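"A small van should not try to be a big car"

October 14, 2020

The office of Trasent is on the second floor over a tire shop, and when I came up the stairs Mareike Buschmann was already on the phone with a supplier. She made a sign that I should sit. The talk was about door seals, and it was not a friendly talk. After it she put the phone face down and said, "Seals. People ask me always about batteries, but I lose my sleep for the seals."

Buschmann is chief engineer of the Jedby, a small electric delivery van which Trasent wants to bring to customers in December. The van has a range of 230 kilometers with a full load. I asked her if this is not too little in a year when every maker speaks of much larger numbers.

"For whom is it too little?" she said. "We asked 344 drivers to write down their trips. Bakers, parcel drivers, a man who repairs elevators. Most of them drive less than half of this in a day. If I put in a bigger battery, they pay for it, and they carry it around, and they lose space for bread."

The empty weight is 916 kilograms. Buschmann is proud of this number and came back to it several times. In the first prototype, she told me, the weight was much higher, and the body had to be drawn again from the rear axle forward. That decision cost the company most of a year. Lok-yiu Lai, who is responsible for the chassis, joined us for this part of the conversation and remembers the time with mixed feelings.

"I had finished the rear suspension, and I liked it very much," Lai said. "Then Mareike came and told me that the floor must go lower. So my nice suspension went to the shelf. The new one is simpler. I have to admit it is also better on bad roads, but please do not write that I said it quickly. It took me some weeks."

The low floor is what drivers notice first. One can step from the driver's seat directly to the cargo area without going outside, and the sliding door opens on the sidewalk side only. I asked why there is no second door. Buschmann answered that a second door was in the plan until the spring, and that the drivers used it very seldom. Lai added that every opening in the body needs more metal around it.
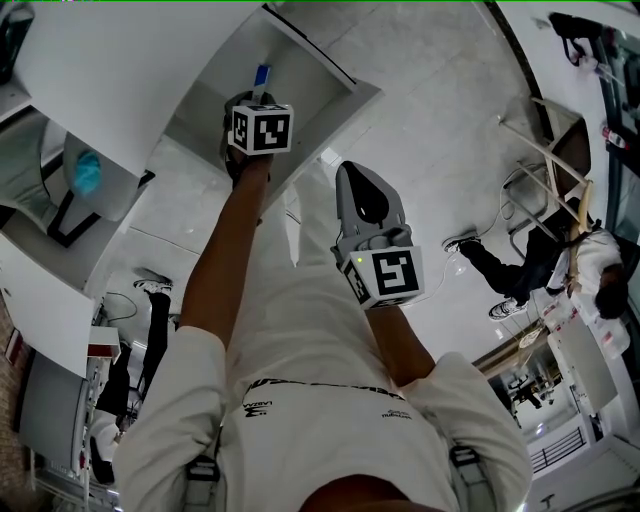

The cargo area of the Jedby comes with an open rack on the left side, and the owner chooses what is mounted there. Buschmann worked on this rack longer than she had expected, because the test drivers had very different wishes. The parcel people wanted deep shelves with nothing in the way. The elevator man wanted many small places, and he explained to her that he often has to take one slim thing out of a white compartment, not bigger than the blue and white stick-shaped object held at the shelf in the photo, while his other hand is busy. Now there are two kinds of insert, deep and divided, and they can be exchanged with one key.

On the price she was less open. The version with the basic rack will be "under what you fear," she said, and more she did not want to tell me. The first cars will be built at Jarninmont, where Trasent rents a hall, and 11 of them are already promised to a bakery chain. Service will be done by Ong, a company with workshops in the region, and their mechanics are in training now.

Before I left, I asked if there will be a passenger version. Lai looked at the ceiling. Buschmann said that there is a drawing, that it has four seats, and that she keeps it in a drawer until the door seals are good. Then her phone rang again, and it was the same supplier.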